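Goal-image replay (robotics)

Goal-image replay is a way of teaching a robot arm a household task by giving it a picture of how things should look at the end, and then letting it compare its own camera view against that picture as it works. It was first written up by Orsolya Major and Bjartur Vestergaard, who had been working together on the Hadley project in Lund and wanted something simpler than the long written instructions they had used until then.

The best-known test of the method, and the one most people have in mind when they mention it, is the cup rack task, in which upturned cups must be set on a wire rack. The arm was shown 900 practice runs, and was then tried on 33 new starting layouts at the Rekatthorpe workshop (a second round followed in October, with a different rack). Major has written fondly and at some length about how much trouble thin, shiny wire gave the early versions, which tended to mistake a bright reflection for an edge. Later versions compare outlines as well as color, and this is the form usually meant today.

See also: Brikmont grasping test; Imitation learning

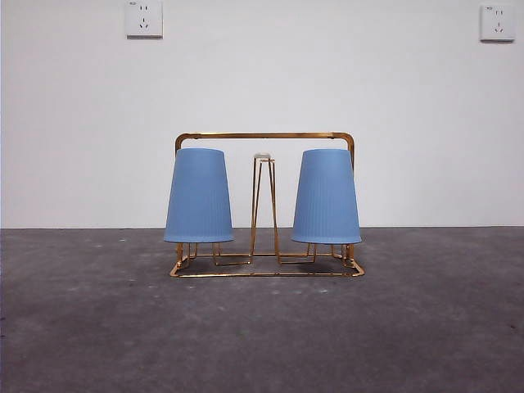

Goal state for the cup rack task, with two light blue cups upside down on the rack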